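We use cookies to remember your sign-in and to improve the community pages. Accept all | Manage settings

Budgeting for a second pair of hand-held grippers

Posted by Sillard Textile Handling Group

Our department is preparing its equipment request for the coming year and would appreciate advice from members who have been through the same process. We operate one pair of hand-held grippers at a single table, where staff handle small laundry, chiefly socks, into and out of a basket. The recordings are intended to support the later purchase of a sorting arm.

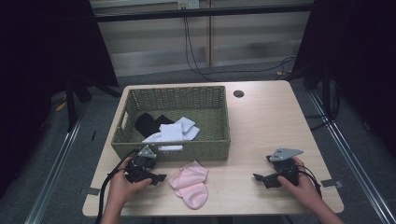 The request must be submitted in March. We have been asked to state whether a second pair is needed or whether the money would be better spent on spare parts for the present one. Our supplier, Fludimeck, has quoted 768 for a set of replacement fingers, cables and mounting plates. The quotation does not say how many hours of use a finger should withstand, and our finance office will not approve a line for parts without an expected service life. How have others presented this?

Teun Peeters

Finance offices generally accept a replacement interval in place of a service life, provided that it is applied to every item in the same way. At Ganditstead we enter fingers and pads as consumables, cables as consumables, and plates as fixed equipment. The fixed equipment is written off over 5 years. The consumables are renewed every 7 months whether or not they have failed, and the worn set is kept as a reserve.

Before you ask for a second pair, I would recommend an inspection of the first. Look at the pad faces, the lower edges and the hinge. Scuffs on a flat face are of little concern in our experience. Chips along a lower edge deserve a note in the log, as they tend to grow when the fingers are worked close to a hard tabletop.

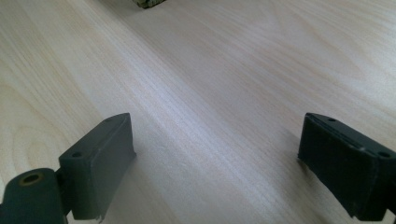

A short written record of this kind, kept for 3 months, will carry more weight than any figure from the supplier. It also allows you to show the cost per working day, and reviewers tend to look for that number first.

As to the second pair, our rule is that it is justified only when there are staff to use it. Two tables and one trained operator will produce no more work than one table. Please remember to include training time and storage for the recordings - both were left out of our first request, and it was returned to us.

Groen Procurement Desk

Agree with the above on consumables. Ask Fludimeck to split the quotation. A single price for fingers, cables and plates cannot be divided between two budget lines, and your finance office will send it back. Delivery terms should be on the same sheet. We have not bought the plates separately and cannot say whether they are sold that way.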